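Werkstattbuch Waschraum, August 2026

Frontlader wieder in Betrieb, nachdem er seit Juni nur als Ablage gedient hat. Türrahmen und Glas mit feuchtem Tuch abgewischt, Programmwahlknopf einmal durchgedreht, rastet überall sauber. Die Papieretiketten am Gerät bleiben dran, bis Lindsay Sheehan die Nummern in die Geräteliste übertragen hat. 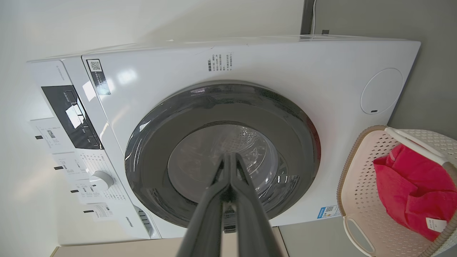

Probelauf leer

Kurzprogramm, kein Waschmittel. Wasser kommt, Pumpe läuft, beim Schleudern leichtes Wandern nach vorn. Zwei Füße nachgestellt, danach ruhig. Den Korb habe ich neben die Maschine gestellt, das rote Teil hängt über dem Rand. Es wird getrennt gewaschen, bitte nicht zu den Handtüchern stecken – beim letzten Mal in Skuvevbridge waren danach alle rosa.

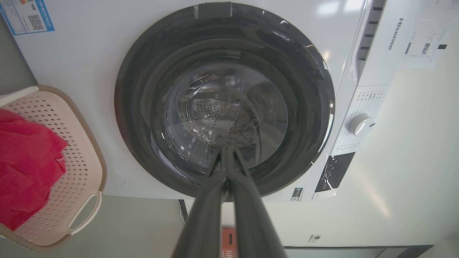
Blatt 2

Zweiter Lauf mit den Handtüchern, 30 Minuten. Trommel nur halb gefüllt, Waschmittel nach Messbecher. Für normale Ladungen nehmen wir bis zu 300 ml Weichspüler im Monat, das ist zu viel. Vorschlag: ganz weglassen und den Kanister von Wellov aufbrauchen, wo es nicht stört.

Nach dem Waschen den Korb vor die Maschine stellen und direkt hineinräumen, dann liegt nichts auf dem grauen Boden.
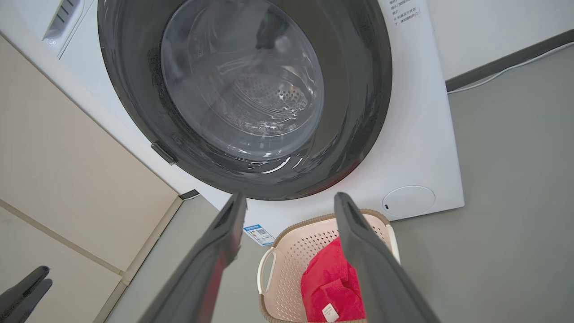 Die Dichtung nach jedem Lauf trocken reiben, auch in der Falte unten. Klappe rechts unten noch nicht geöffnet, Flusensieb also offen. Vorher flache Schale und Lappen bereitlegen. Das dünne Kabel auf der Fußleiste bei Gelegenheit mit Clips befestigen.

Weitere Einträge
Trockner Timis: Sieb gereinigt
Wäscheständer repariert
Regal Baxter, Böden neu gesetzt
Waschmittelbestand Juni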